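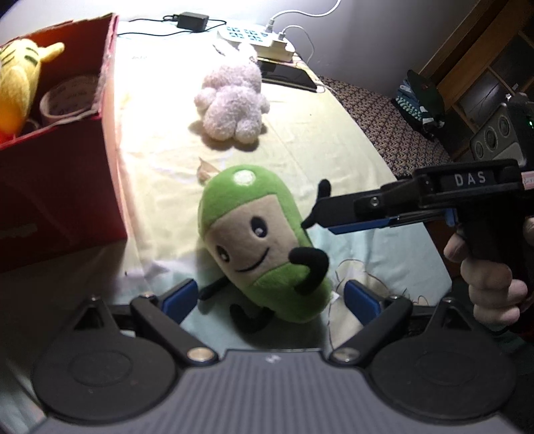

Bedroom and Small Spaces > Power and Cords

Power strip on the bed platform, next to plush toys. Safe, or does it need to move?

Asked in October | Viewed 2,132 times | 3 answers

I have a raised platform with a sheet over it that serves as a bed. The only outlet is behind it, so the power strip ended up on the platform with me. Two plugs are in it at the moment, one with a thick white cable and one with a thin one. There is also a small black adapter near the wall with its cord looped around it, and a flat device with a dark screen that stays next to the strip.

The plush toys live in the same place. The pink rabbit is the closest, with one ear right beside the strip. The green one with the black arms and legs is on the near side of the rabbit.

Details:
- Strip is a Kavasel, white, rated 15 amps, with a built-in breaker. The breaker has never tripped.
- Load is low: a lamp and a charger.
- Platform is 14 inches high. Gap to the wall is under an inch, so the strip does not fit behind it.
- Rental, so I can't add an outlet. I would prefer not to drill.

Questions: is the sheet under the strip a problem by itself, and how far away should the toys be? If it has to come off the platform, what is the cleanest way to mount it?

Answer 1 (accepted, 11 votes)

Move it. The load is not the issue at those numbers. The issue is that a strip on bedding can get covered, and a covered strip or adapter can't shed heat. Loose plugs are the other one. Each time somebody shifts on the platform the cables get pulled, a blade backs out a little, and a partly seated plug has a poor contact that heats up. A breaker does not detect that. It only sees total current.

I don't know of a safe distance for plush that means anything on a surface where things roll around. Treat the whole platform as off limits for the strip and the adapter.

Mounting without drilling:

1. Turn off and unplug everything, including the strip from the wall.
2. Measure the side panel of the platform. You need a flat face longer than the strip.
3. Clean the panel with rubbing alcohol and let it dry.
4. Fix the strip to the panel with an adhesive bracket. I use the Rotard ones, which clip at both ends and leave the back of the strip open. Do not use foam tape over the label or any vents.
5. Wait the full cure time on the package before putting weight on it.
6. Plug in again and push each plug fully home.
7. Take up the slack in the thick cable with a loose loop, clear of the floor. Don't coil it tight.

Undo the cord from around the adapter too. Tight wraps break the conductors where the cord enters the case. A hook and loop tie a few inches down the cord does the same job.

Check the gap before you push the platform back. Under an inch is not enough for most plugs at the wall, and a straight plug bent sideways by furniture is worse than what you have now. Get a strip with a flat plug if needed.

Comment: Rotard brackets did not hold on my painted panel. Came off with the paint after 9 weeks. Fine on bare wood.

Comment: Which size? They list two.

Comment: The wide one.

Answer 2 (4 votes)

Agree with moving it. If the panel won't take adhesive, a Rissanen cable box on the floor at the end of the platform works. Leave the lid vents clear. Large adapters may not fit with the lid closed, so measure first.

Store the toys at the opposite end or in a bin. Charge the device on a hard surface.

Answer 3 (0 votes)

I've had mine on the mattress for years, no problem. Clitside sells a clamp for desks that might fit the edge, haven't tried it on a bed.

Comment on Answer 3: The clamp needs an overhang. A platform with flush sides has none.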